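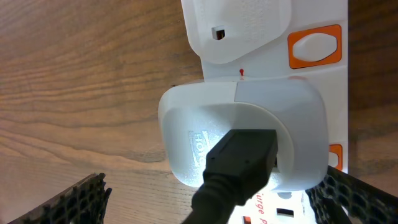

Homes > Features > The Long Read

One strip to rule the desk

By Carola Ostermann

Every household has a power strip it is slightly ashamed of. Ours is white with orange round the switches, as if it had been designed by someone who also does lifeboats, and it lives on the table where I am supposed to write. There is a plug in the top. Below it sits an adapter the size of a decent bar of soap, and into the adapter goes a black cable. I had stopped seeing any of it until I was asked to write about it.

The adapter is there for the usual reason. At some point in the past decade we bought a thing in one country and carried it to another, and the thing has been sulking in the wrong shape of plug ever since. I own four of these adapters. Three are in the drawer with the takeaway menus. They all do the same job and they are all enormous, so that a strip sold as having room for everybody becomes, once one is in place, a strip with room for one large guest and a few thin ones.

Yến Chu runs a repair bench in Millthorpe, two doors down from the Kamel bakery, and has opinions about this. She tells customers to read the small print on the back of the strip, where the maximum load is given in watts. The one she keeps under the bench says 2,880.

"People think the number of holes is the number of things," she said, unscrewing a toaster. "A kettle is a lot of things."

Her rules are dull and I have adopted most of them. Heaters and kettles go in the wall. A strip never goes into another strip, however tempting the far side of the room looks. An adapter that wobbles gets binned, and so does one that feels hot. She also likes a strip kept up on the table, away from mops and dogs, and thinks the switches ought to be used now and then by the people who paid extra for them.

I do use mine. Switching off the desk at night has a small nautical pleasure to it, one click per socket. What I have never managed is knowing which click belongs to what. In April I put out the router during my husband's call with the Drestoswood office, and he now refers to it as the incident.

Labels would help. Yến uses masking tape and a biro. I bought a label maker, a Skirkoson, which needs charging, and it came with a plug that fits nothing in the house.

Comments (3)

pmarsh: Four adapters? Amateur. We have a biscuit tin.

Gwen in the annexe: Turn the big adapter to the end socket and you get one neighbour back. Took me years.

T. Ollerton: My husband also has an incident. It was the freezer.

Contact us | Subscriptions | © All rights reserved | Back to top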